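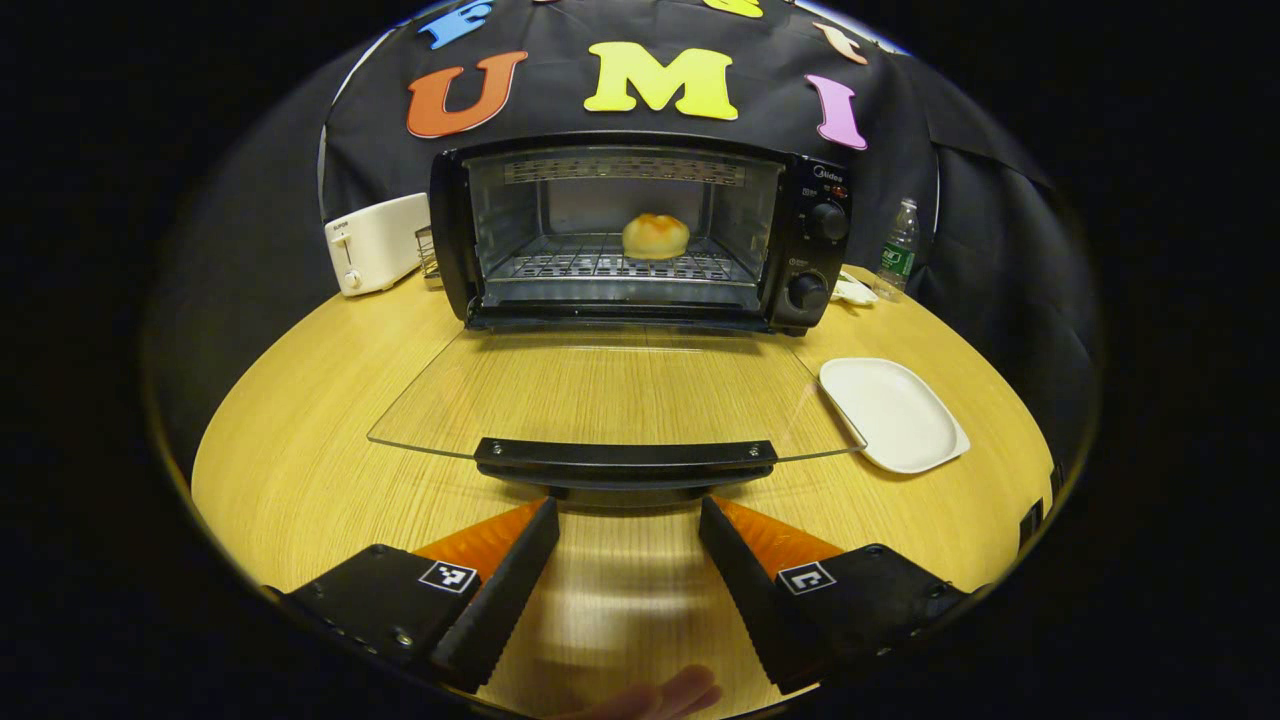 4.2 How families plan the morning bus

When we began asking people how they get themselves up to the ski hill, we expected to hear mostly about parking, and we did hear a good deal about parking. But the subject that kept coming back, often in the last minutes of an interview when the coats were already on, was the bus. Skornden runs a free shuttle from the lower village to the base lodge, and nearly every household we spoke with had some kind of system for it. One family laid out boots by the door in the order the children would put them on. Another always walked two stops down the line so as to be sure of seats, even in hard cold, and had done so for 12 winters.

We have tried to keep these accounts whole in this section. Our survey (4000 cards handed out at the stops, with the return box at the ticket windows) asked only for the time of boarding, the size of the group and whether skis were carried or left in a locker. Those answers are useful for drawing the boarding curve shown in Figure 5, and we lean on them there. They say very little about why a parent with two small children will let a half-empty bus go by and wait for the next one, and that was a thing we saw often enough to want to understand it.

Much of the answer has to do with gear. The outside racks on the older Skornden buses are set high, and a short adult has to lift a pair of skis well over the shoulder to load them. The driver is glad to help, but several riders told us they don't like to hold up the line, and so they wait for one of the low-floor buses on the Plultley route, where skis can be stood up inside by the rear door. We had not thought to ask about racks when we wrote the card, and we would certainly put the question on it another time.

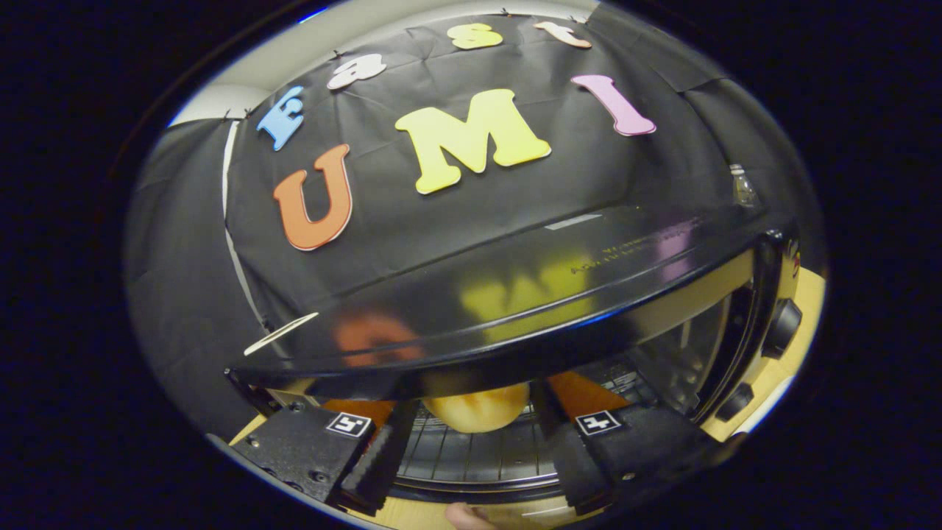
Department of Mountain Recreation and Travel, Human Factors Group

The other part of the answer is the lesson clock. Ski school at Plultley meets at a fixed hour, and children who come late are placed with whichever group has room, which parents dislike very much. Families with lessons booked therefore aim for a bus that is earlier than they need, and then spend the extra time in the lodge, where (as more than one of them pointed out to us) hot chocolate isn't cheap. Families without lessons spread themselves out over the whole morning and seem a good deal more cheerful about it.

Clira, the smaller of the two hills, handles this differently. Its school lets a child join any time within the first hour, and the boarding curve there is flatter and has no sharp peak at all. We would be careful about reading too much into the comparison, as Clira has only 5 stops and most of its riders live close by. Still, when the Pai road closed for repairs in April and riders were moved over to the Clira line, the newcomers had taken up the looser local habits within days, and the drivers we talked to noticed it before we did. We return to that closure in Section 4.3, along with what the drivers had to say about wet floors.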